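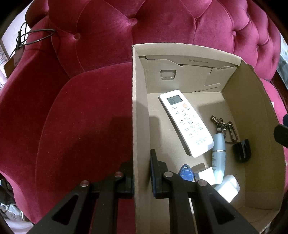 The box on the armchair, air-conditioner remote inside.

Last updated: October

Every flat I have rented has come with a population of small objects that belong to something else in the room. Remotes, leads, keys for radiators, the hex key for a bed frame. They have no fixed place, so they drift. In this flat they had drifted as far as the armchair, and I decided to deal with them before the heating season started and I needed the air conditioner in its other mode.

The method is a single box. Everything loose and small goes in, and nothing comes out until it has been matched to the thing it operates. I used a plain brown corrugated carton with a hand hole cut in the back flap, printed with what I read as W39.5x22x11.6. I take those to be centimetres. If so, the base area is 869 square centimetres and the volume is a little over ten litres, enough for one room's worth of bits. A larger box is a mistake. I tried it in the last place, and it filled up with jumpers.

The armchair is not an ideal work surface. It is deep-buttoned velvet in a magenta red, it came with the flat, and the seat is curved, so a box does not sit dead level on it. It does have two advantages. The height saves bending, and the arm stops the box sliding off to the right. Its disadvantage is the buttoning. Every recess is a trap for screws and coin cells, and the gap between seat and back is worse. Before starting I ran a crevice nozzle down that gap and recovered a two-pin adaptor, a drawing pin and 19 pence.

Sorting went as follows. I did one pass round the room clockwise from the door, picking up anything smaller than a paperback. Flat surfaces first, then the window sill, then the drawers of the Bivberg cabinet. Cables were kept out of the box. They tangle with whatever is in there and you end up lifting the lot in one go. I coil them and hang them over something until the end, then label each one.

Matching took longer. The air conditioner is the one appliance where losing the remote matters. The indoor unit has a single button under the flap that gives on and off and nothing else: no mode, no fan speed, no timer. The remote is white, with a small grey LCD and an orange power button, and the legends under the rest are tiny. I have written the four settings I use on a card, because I cannot read the keys in the evening without a lamp. For heating I set 19 degrees and leave the fan on low. Osvaldo Mendonça, who had the flat before me, left a note recommending a higher figure, but he also left the seals on the balcony door in the state I found them in.

A word on batteries. Ours takes 2 AAA cells. I pull the cells from any remote that will be stored for longer than a month, and I tape them together with the date on the tape. Leaked alkaline cells cost me a Zivel fan controller two years ago and the contacts did not clean up, even with vinegar and a glass-fibre pen.

Final homes, for my own reference:

Air conditioner remote – wall cradle, left of the light switch, at shoulder height.
Radiator key – on a hook inside the boiler cupboard.
Spare fuses and coin cells – the Dinater tin, top drawer.
Unmatched items – back in the box, on top of the wardrobe, reviewed in six months.

The cradle is held with adhesive strips, which I would rather not trust, but the lease forbids drilling in that wall. Kanchan Pant suggested degreasing the paint first with isopropyl and leaving the strips for 8 hours before hanging any weight on them. I did both.

Still outstanding: one small brass key with no number. It does not fit the cabinet, the meter cupboard or the window locks. I have tried it in the letterbox twice.

2 comments | 8 shares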